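Floating shelf, no visible brackets: would you trust it?

stamora_7
Posted 2023-12-18
We moved into the back unit in Kokcombe and there is one long white floating shelf on the white wall. The landlord says it will hold "books, whatever you like." I have heard that before. At the last place a shelf like it came down with my cookbooks on it, and he swore it was rated for them. I tapped along the wall and it sounds hollow most of the way. What would you put on it, if anything?

plisura
Nothing heavier than a picture frame. Those hollow shelves slide over a metal rail, and the rail is only as good as whatever it is screwed into. Half the time that's drywall and a prayer.

Serpil Taşdemir
I don't buy the panic. I have put up over 20 of these and the ones that failed were missing a stud. Find the studs first. Got a picture of the wall?

stamora_7
Best I have.

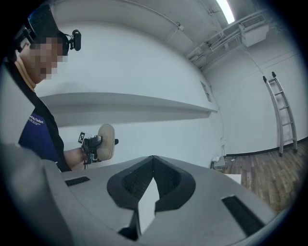
The long shelf on the back wall, nothing on it yet.

The thin white cable running down by the corner is the other thing bugging me. I don't know where it goes and I don't want to drill near it.

plisura
White on white with a bright light up top, so you'd never spot a sag in a photo. Put a level on it. If it dips at the front edge now, with no load, you have your answer.

Serpil Taşdemir
Agree on the level. Disagree that a small dip means much. They get put up crooked all the time and stay crooked for years.

hjaltadottir_k
"Stay crooked for years" is not a load rating. Did the landlord give you a number or just a feeling? Mine said the same thing, then wanted 2 months of arguing over who pays for the hole.

stamora_7
A feeling. I asked for the brand and he said "the normal kind."

hjaltadottir_k
Then get it in writing or leave it bare.

Serpil Taşdemir
Or pull the shelf off the rail and look. Usually there are a couple of set screws underneath. Takes five minutes. Leave the cable alone until you know what it feeds.

plisura
Five minutes if it wasn't glued. I have met glued ones. You pull, and the paint comes with it.

stamora_7
I'll check underneath for screws before I pull anything. If I can't find any, it gets one plant and no cookbooks.

plisura
Small plant. Plastic pot.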